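Drurkik gallery: planner and perception, April

Nason is our grasp planner, and this month it finally runs on the same clock as the perception node! We've been hoping for that since the first build. A full replan now takes 200 ms, and the log viewer shows both streams side by side.
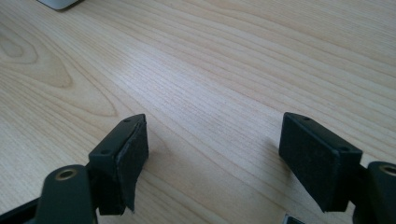
The new build also reads finger width straight from the tracker, so the old lookup table is gone - all 3290 lines of it. Version 2 of the replay tool comes next, and we can't wait to try it on longer runs.

Config files and release notes are on the Nason downloads page.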